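Why do people stop watching? My media studies report
by Khoa Tạ

I picked long-running sitcoms for this project mainly because I'd already watched far too many of them (my mum would agree). My main case is Tokwood, a flatshare comedy set over a launderette, and I compared it with Dardale, which only got two series.
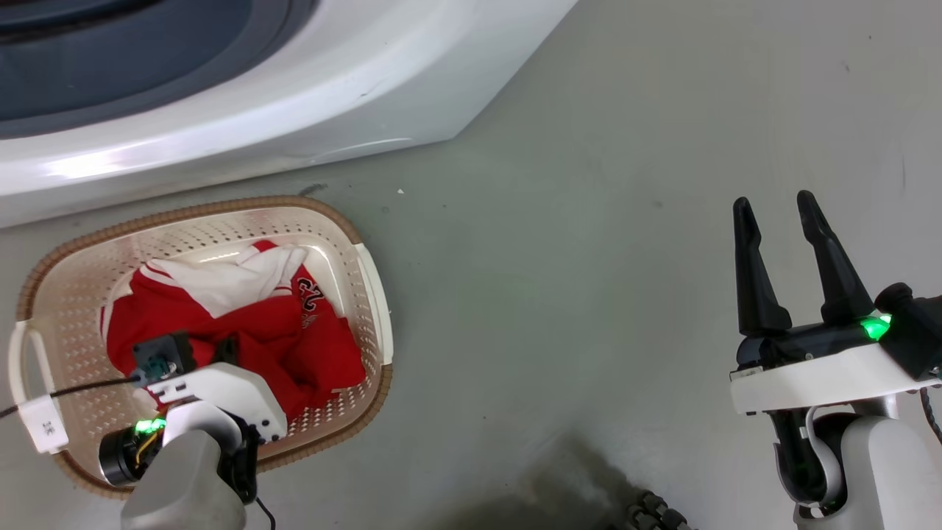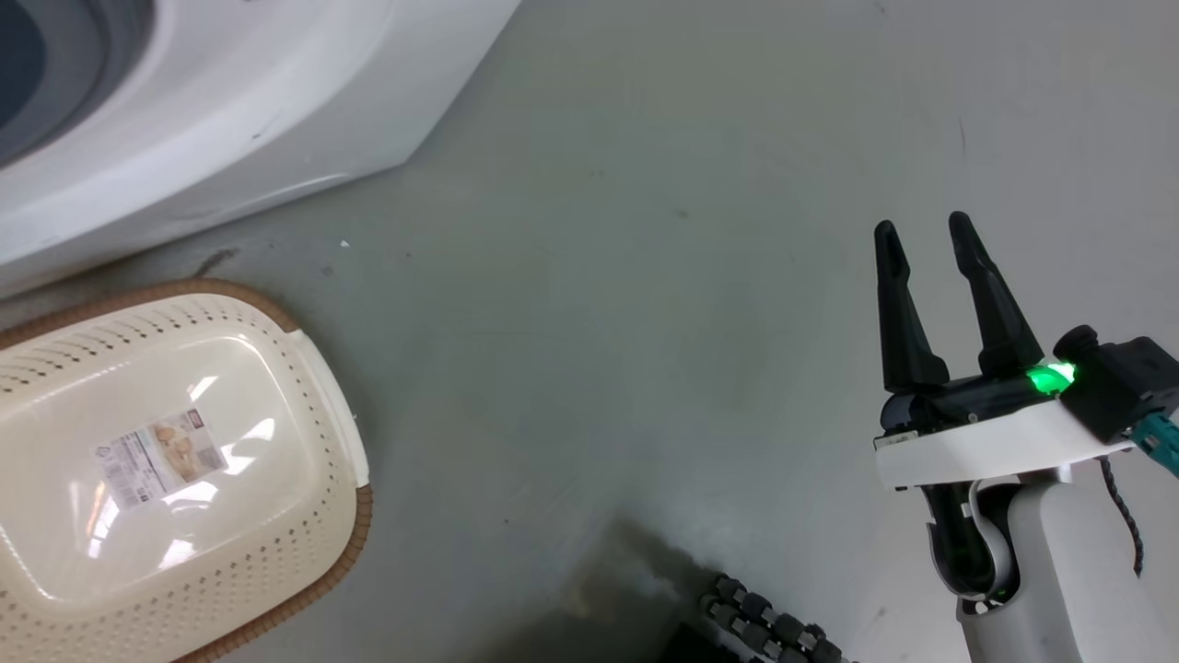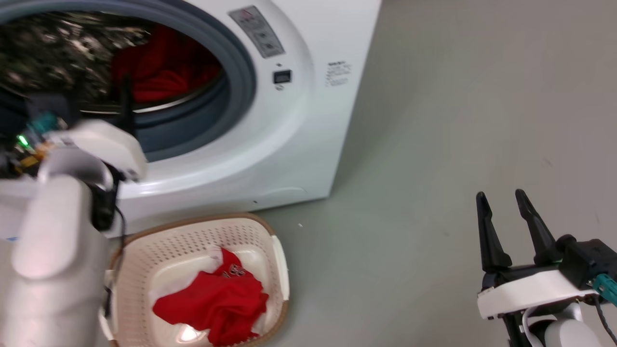
The white front-loading washing machine, in all three.

I put a short survey on the Provel fan forum and left it up through May. I was hoping for 200 replies and got more than 600, which was brilliant but meant a lot of late evenings with a spreadsheet!

Most people who gave up on Tokwood did it after Hà moved out of the flat. I expected them to blame the jokes, but they kept writing about her instead — how the kitchen arguments felt flat without her, and how the new flatmate got all her old lines. Dardale fans were much kinder, though I think a show that ends early gets forgiven a lot.

If I did this again I'd ask people's ages, and I'd let them write longer answers. I'd also leave myself more time for the 2000 word essay that goes with it — I wrote the last 800 in one night and you can tell.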